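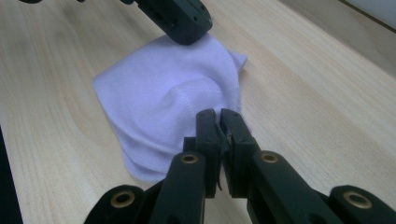 3.2 Collecting the cloth demonstrations

We spent more of the project on this part than on any other, and we hope the reader will bear with us while we set it down in some detail. All of the cloth examples were gathered by people working directly with hand-held grippers at a table, without a robot arm, and the policy was trained afterward on what the gripper's own camera recorded. Each demonstration begins with the cloth in a heap and ends when the person at the table is satisfied with the fold and says so aloud.

Figure 3. During a demonstration: a fold of white fabric is held between the jaws of the nearer gripper, with the tip of a second gripper close to the top of the heap.

We asked for 100 demonstrations from each of 12 people, in sittings of 40 minutes with a good long rest afterward. Vira Hutsuliak wrote the instructions, which were kept short on purpose: drop the cloth, find an edge you like, and take your time with the first pinch. That last request came out of our September pilot, where people hurried the pinch and caught 2 layers when they wanted one. We kept those slips in the set — Yaw Atinga argued for this, and we are glad he did — and marked them with a separate label so that they could be left out of training when we wished.

Heaps differ a great deal from one drop to the next, and we made no attempt to tidy them. A peak in the middle gives the jaws something easy to close on, while a hem lying close to the table asks for a lower, flatter approach, and we wanted plenty of both. The labels were entered in Belkadi at the end of each sitting, and any recording with a missing label went back to the person who had made it.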